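Thread on the custody notification statement that came out of the Mendness inquiry on Fri 16 April. Most of the coverage ran the headline and left out the annexes. The annexes are where the work is.

Background for those who haven't followed it. Mendness is a closed detention centre outside Usuga. It holds people on remand and people on administrative orders in the same wings, under two different sets of rules.

The statement concerns detainees under 18 held on administrative orders. It says the centre failed to notify a parent or guardian within the required period in 19 cases.

The required period is set in the centre's own regulations, section 7. Notification has to be "made and recorded" within 24 hours of reception. Both verbs matter. A call that was placed but never recorded is a breach, and so is a record with no call behind it.

The centre's reply treats those as one thing. It argues that an entry in the register is proof of a call. Annex B compares the register with the phone logs and they do not line up.

Phones at Mendness are run by Etell under contract. Outgoing calls from reception go through a single extension. Etell keeps a log of number dialled, start time, duration and whether it connected.

The register is kept in Stokix, the case management system. Staff tick a notification box and Stokix stamps the entry with the time the box was ticked. It does not stamp the time of the call. There is a free text field for that, and it is mostly blank.

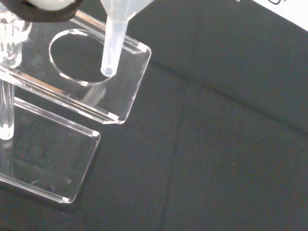 So a ticked box at 02:10 tells you a staff member opened the form at 02:10. It tells you nothing about who was rung, or in what language, or if anyone picked up.

Nermin Erdem led the documentation work. Her method note is Annex A and I would read it before the findings. She matched each register entry to an Etell record using a window either side of the Stokix timestamp, then repeated the match with a wider window to see whether the result moved.

It moved a little. The published total uses the wider window, so it favours the centre. With the narrow window more cases fail. She gives both and says which one she relied on. Good practice.

Cases where the detainee had no known relative in the country were removed before matching. Those go to a guardian under a separate duty in section 9 and are not in the total at all. Several commentators have added them back in. Please don't.

What counts as a connected call is defined as 15 seconds or longer. You can argue with that. A voicemail greeting will run past it. The note concedes the point and says voicemail could not be separated out from the data supplied.

Again, that error runs in the centre's favour.

On language. The regulation says notice must be given "in a manner the recipient can understand". Annex C looks for interpreter bookings against each call. Bookings are held by a third contractor on paper sheets, and the August sheets could not be produced. The inquiry makes no finding for that month and says so.

I have seen this reported as "no interpreters were used in August". The annex does not say that. Missing records are a separate breach, under the retention rule, and should be described as one.

The legal position next. Ashok Yadav acted for 3 of the families and his submissions are appended in full. The main argument is that failure to notify taints the order itself, so continued detention after the first 24 hours has no lawful basis.

The inquiry did not accept this. It found the notification duty is freestanding. Breach gives rise to a complaint and possibly damages, but does not end the detention.

I think that part is open to challenge. The order is reviewed at 72 hours, and a parent may attend the review and make representations. If the parent was never told, the review took place without a person the rules entitle to be there. That is a procedural defect in the review, whatever you say about the original order.

Yadav put this in the alternative at paragraph 44. The statement deals with it in one sentence and gives no reasons. If there is an appeal I would expect it to start there.
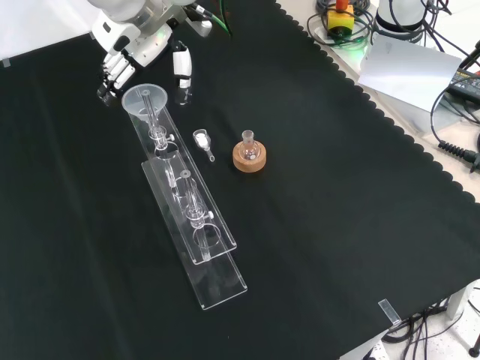

Recommendations. The first is that Stokix be changed so the time of the call is a mandatory field, separate from the system timestamp. A small change to a form, and it would have made most of Annex B unnecessary.

The second is that Etell logs be exported to the oversight body each month without a request. At present the body has to apply, and the centre has 7 working days to respond. The contract lets Etell purge records after a fixed period, and the application process can run past it.

The third is a standing instruction that the detainee be told whether the call was made and who answered. It is the only one that gives the young person anything directly. It's also the only one the centre has not agreed to – the reply says it is "under consideration".

There is no recommendation on separating remand and administrative detainees under 18. The terms of reference excluded accommodation. Families raised it in their evidence all the same and the transcripts are in Annex E with names removed.

A correction to something I posted earlier in the week. I said the guardian duty in section 9 also ran for 24 hours. It is 48, counted from the point the centre knows there is no relative available. Thanks to the two people who wrote in.

Two requests if you are citing this. Cite the annex and the paragraph, as the body text rounds and paraphrases. And use "not notified within the period" for the main finding. Some of these families were told later, and almost all of the late calls can be seen in the Etell log.

The centre has until the end of the month to file its formal response. I'll post the paragraph references for that when it is public. Replies are open for questions on the method note, but I can't discuss individual cases.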